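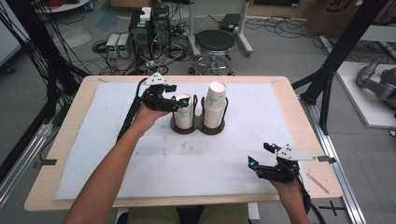 Minside > Work and Money > Around Bedum

Packers at Pappas are teaching the robots now, and they have some notes

If you've bought a coffee at a counter anywhere near Bedum, there's a good chance the cup came through Pappas. They don't make cups. They sort them, sleeve them, pair them with holders and stirrers and send them out to cafes and office kitchens in sets. It's hand work, mostly, and it has been for as long as I've been writing about businesses out here.

Since March some of those hands have been doing something else for part of the day. Pappas signed up with Gultine, a small automation company a few streets over, and a group of packers now spends half of each shift at Gultine's lab picking up paper cups and putting them down again with a gripper strapped to each hand. Every move gets recorded. The recordings go into training the robot arms that are supposed to take over part of the cup line before the end of the year.

I asked if I could come and watch, and to my surprise they said yes right away (and then made me sign a form).

I got there at 8:30 in the morning, which is when the first packers switch over. I'd pictured something shiny. The place is more like a garage where people with a lot of computers have been very busy - cables all over the floor, boxes half unpacked, stools on wheels that everybody keeps borrowing from everybody else. You work at a table with a soft mat on it, sitting down, and you do one small job over and over. Take a cup off the stack. Turn it over. Set it in the other side of the holder. Reset. Go again.

The goal is 200 good recordings per person for a half shift. A good one means the cup isn't crushed, isn't dropped, and ends up where it's supposed to. The bad ones get kept too, in a separate pile, and I gather there was some arguing about that early on. The packers didn't love having their fumbles saved. Gultine says the fumbles are useful. I can see both sides of that one!

Efthymia Kourkoulas has been at Pappas longer than almost anyone on the day crew, and she was the first to put her name down. I figured she'd be bored to tears. She told me the opposite, at least for the first couple of weeks.

"You think you know how you pick up a cup," she said. "Then they put this thing on your hand and you've got two fingers that don't feel anything, and you're four years old again. I squashed so many. I was furious."

What she worked out, and what she then taught the rest of the group, is that you grab a paper cup just under the rim. The rolled edge stiffens it up there. Go lower and the wall gives, and then your stack won't nest properly and you've got a jam ten cups down the line. Every packer at Pappas knows this in their fingers, but none of them had ever had to say it out loud. The engineers had been going in around the middle.

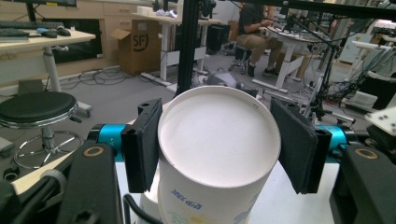
Holding a paper cup near the rim, with a foam pad on either side.

They let me try it. I put a gripper on my right hand, squeezed, and folded a cup neatly in half. Second try was better. On the third I got it into the holder and I'm not ashamed to say I cheered. It's heavier on the wrist than you'd think, though, and I only did it for a few minutes.

The wrist thing matters, and it came up with nearly everyone I talked to. On the packing line you move around. You reach, you walk to the pallet, you bend, you complain about bending. In the lab you sit and do one motion with a weight on each hand and a cable running off it. One packer told me her back has never been better and her forearms have never been worse. After the first weeks the group asked for a break every half hour and got it, and they also asked for the tables to be raised, which they're still waiting on.

Pay is the same as on the line. That was a sore point and it still is. The packers say they're doing two jobs, packing in the morning and teaching in the afternoon or the other way around, and that the second one is worth more to Pappas than the first. They have a point, if you ask me. The company told me it is "looking at" a top-up for the lab hours. I asked when, and was told soon. I wrote down the word soon and underlined it.

Then there's the question everyone in Bedum has been asking since the Gultine name first showed up on the notice board: who's still going to have a job?

Pappas employs 49 people. The company says there will be no layoffs tied to the new arms, and that it will let the headcount drift down as people retire or move on. It's put that in a letter to staff. I've read the letter. It covers this year and next year, and it doesn't say anything about the year after that. Several packers had noticed the same thing and brought it up before I did.

What does change, and pretty quickly, is the work itself. The arms are meant for the plain stuff: single cups, one size, into holders, all day long. People will keep the mixed orders, the odd sizes, the damaged cartons, and whatever the arms get stuck on. A few packers will be trained to look after the arms, clear jams and decide when to stop the line. Efthymia wants one of those spots. She isn't sure she'll get it.

"They want someone who's good with a computer," she said. "I'm good with cups. I told them, who do you think is going to know it's going wrong first? You can hear a bad stack."

I asked her what a bad stack sounds like and she tapped two cups together for me, then two others. I couldn't hear a thing. She looked at me with real pity.

Not everyone wanted in. Some of the crew said no to the lab hours, and Pappas has kept it optional so far, which I give them credit for. One man who's packed there for years told me flat out he wasn't going to train his own replacement, and that he didn't think less of anyone who did, and that he'd rather talk about fishing. So we talked about fishing for a bit.

The younger packers seemed more relaxed about the whole thing. A couple of them like that the lab is quieter and you can sit down. One is hoping it'll get her a foot in the door at Gultine, and she's been asking the engineers about everything from the black-and-white dot markers to the way the recordings are named. Gultine has hired one packer full time already to check recordings. That's one job, and I don't want to make it bigger than it is, but it is a real one with a contract.

How well do the arms do so far? I only saw a short test, run on a different table from the one the packers use, so take this for what it's worth. It was slow. The arm went to the cup, stopped as if it was thinking about it, then took it under the rim the way Efthymia does. It set it down fine. The next one it nudged over and then closed on nothing at all, very politely, and carried the nothing across to the holder. The engineer running the test just reset it and wrote something down. By the end of last month they had 2310 recordings they were happy with, and she told me they'd want many more than that before anything goes near the real line.

So there's time. Pappas says the first arm goes in on the small-cup station in the fall, with a person standing next to it for the whole shift, and they'll decide about the rest after that. Staff have asked for a meeting before it's switched on, with the break schedule, the top-up and the wording of that letter all on the list. The company has agreed to the meeting and hasn't set a time for it. I've asked to sit in - no answer yet.

On my way out, at noon, the two halves of the crew were changing over. The ones coming off were shaking out their hands. Somebody asked if the coffee machine was working, and it was, and Efthymia took her cup from just under the rim.

If you work at Pappas or at Gultine, or at any place around here that's trying something similar, drop me a line. I'm happy to keep your name out of it.

Comments

cartonqueen
I did eleven years on that line and she is 100% right about the rim. Also right about hearing a bad stack. You can tell when one's been dented from across the room.

Wim_from_the_canal
"Soon" on the top-up. We heard soon about the new gloves too.

plainjane229
My daughter is one of the ones doing the lab half shifts and she likes it, but she comes home and can't open a jar. Please keep asking about the tables. Raising a table can't be that hard??

oldforklift
No layoffs this year and next. OK. I'm retiring the year after so I guess they worked it out around me, very thoughtful.

cartonqueen
@oldforklift you've been retiring the year after since I started

mossy_b
Would have liked more on what the supervisors make of this. Are they measured on the lab recordings as well or only on cartons out the door? Good piece otherwise, and I'd have folded the cup too.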